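Prundilora Workshop, Brirnstead
Monthly walk-through, January 2020
Walked by: Obed Tetteh
Marks: OK / FIX / WATCH

Everyone who uses the workshop gets a copy of this, and please do read the comments, because there is a lot of good news in them!

1. Doors and ways out
Front door opens fully from inside: OK
Back door opens fully from inside: OK
Path to back door clear: FIX
Comment: The path was clear except for a stack of flattened boxes leaning by the coat hooks. I moved them to the recycling cage myself. Please don't let them creep back. Otherwise this is the best I've seen the back half of the room look, and you can walk two abreast to the door now.

2. Fire extinguishers
Tags current: OK
Needles in the green: OK
Nothing hung on them: OK
Comment: Somebody took the apron off the one by the sink. Thank you, whoever you are!

3. Power and cords
Outlet covers: OK
Extension cords: WATCH
Bench strips switched off at close: OK
Comment: The long orange cord at the Bonsu bench has a stiff spot near the plug. No cut in the jacket, but I've put a tape flag on it and I'll look again next month. The new wall strips from Risach are wonderful, by the way. The switches are big enough to hit with an elbow and the light is easy to see from the door.

4. Hand tools
Wall board complete: FIX
Handles tight: OK
Blades covered: OK
Comment: One flat file and the small ball peen hammer were missing from the board at the start of the walk. The hammer turned up in the paint cupboard. The file hasn't. If it's in your bag, just hang it back up, no questions.

5. Paint and solvents
Lids on: OK
Rag can emptied: OK
Cupboard locked: FIX
Comment: Lock works fine but the key was in it. Key goes back on hook 33. Labels are all facing forward for the first time since I started doing these, and I was so pleased I went and told the whole Saturday group.

6. Painted panels and loose hardware
Surfaces free of sharp chips: OK
Small parts contained: WATCH

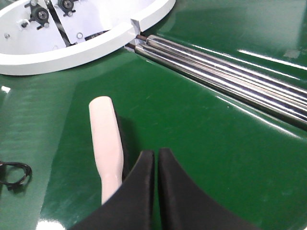
Small parts are my favorite part of this walk, odd as that sounds, and this month I have mostly praise. The rule is that screws, bolts and washers stay inside something with a lip while work is going on, so they don't end up under a shoe or in the floor drain. The raised white rim on the green piece does that job nicely, with the little silver bolts sitting inside it near the black mounts. My WATCH is only for what comes next: loose bolts go in a lidded tub with a job tag before the end of the day. The green paint has a lovely shine, with just dust specks and tiny scuffs, so wipe it with a soft cloth and keep the tool rolls off it.

7. Floor
Dry and swept: OK
Mats flat: FIX
Comment: Corner of the mat by the drill press is curling again. I've ordered tape, part 328 in the supply book. Step over it until then.

8. First aid
Box stocked: FIX
Eyewash in date: OK
Comment: Down to the last strip of finger bandages. New box coming.

Next walk is the first week after the bench swap. Anyone who wants to come along with me is very welcome, it takes less than an hour and you learn where everything is.

O. Tetteh

Recent notices
Bench swap: who moves where
Drill press guard, how to set the height
Lost and found, January
Saturday group sign-up
Where the hook numbers are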